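Clakavell rebuilds packing cell in simulation before new gripper settings go live

Clakavell, the contract packing company in Flistau, has finished the first part of the new setup for its picking cell number 8. The work was done in a simulation of the cell, and the real machine continued to run its normal shifts during this time. The new settings will be loaded to the controller on Thursday, after the early shift has ended.

The cell takes single items from a surface and passes them to the packing line. It has one arm with a two-finger gripper. Since the company accepted an order for round containers from the distributor Malinowski, the cell has stopped more often than before. In January the operators wrote 47 stops in the logbook for this cell, and most of them were marked with the same words: "item not held".

Zsolt Szűcs is responsible for the cell. He first changed the finger pads, then the closing force, and neither of these changes helped for longer than a few shifts. After that he asked for time to look at the approach of the arm, meaning the path which the gripper follows in the last part of its movement, before the fingers close.

"With boxes we were never thinking about this," said Mr. Szűcs. "A box has flat sides and it forgives you a small mistake in the angle. With a cylinder the two fingers must come to the middle of it. When one finger touches first, the item turns, and then the other finger closes on nothing."

The simulation was prepared together with Skulano, a small engineering office which also does the yearly service of the arm. Its model contains the gripper, the surfaces near it and test objects with printed sides. The view follows the gripper from behind, so the person at the screen can see both fingers and the space between them while the arm is moving toward the object.

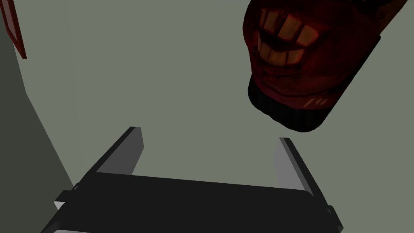
The angle of approach was the first thing to be corrected. In the old program the arm used one fixed angle for every item, and it was chosen years ago for cartons. In the new version the program reads the position of the item and turns the wrist before the last movement starts. The fingers stay fully open until the wrist has stopped turning. This costs a little time in each cycle, but Mr. Szűcs believes the cell will win it back when there are fewer stops.

The team ran 3761 simulated picks before they accepted the settings. The runs were made mostly in the evening, when the office computers were free, and each morning the failed picks were watched one by one. Many of the early failures had one simple reason – the tool length in the model was still the value for the old fingers. After this value was corrected, the remaining failures were mostly with items that were leaning to one side.

A second point was the zero position of the fingers. On the real gripper the fingers are opened to their end position at the start of each shift, and the controller saves this as zero. If there is dust or a piece of tape near the finger guide, the saved position is wrong and the error remains until the next start. The new routine opens and closes the empty gripper two times and compares the values. When they do not match, the cell does not start and the operator gets a message on the panel.
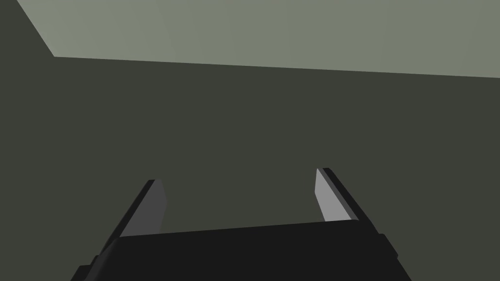 Operators will also have a changed cleaning plan. Until now the finger guides were cleaned once a week, together with the rest of the cell. From Thursday they will be wiped at each shift change with a dry cloth, and the screws of the finger plates will be checked with a torque wrench after every 300 hours of operation. The interval was proposed by Skulano, and it may become longer if the screws are found to be tight at the first checks. Grease should not be used on the guides between services.

The change on the real cell is planned for 2:30 in the afternoon. The arm will first run at low speed with no items, then with a small number of containers placed by hand. The old program will stay saved on the controller, and the shift leader can return to it without calling the engineers. During the change the order for Malinowski will be packed on the manual line.

Not every question is answered by the simulation. The model does not show how the pads become smooth after long use, and the friction between the pads and the printed surface is only an estimate. For this reason Mr. Szűcs will keep the old logbook page open for one more month, with a new column for the angle of the wrist at each stop. Operators who see a container turn in the fingers are asked to write it down also when the cell did not stop.

Clakavell has two more cells of the same type in Flistau. They handle only cartons at the moment, and their programs will not be changed before the summer service.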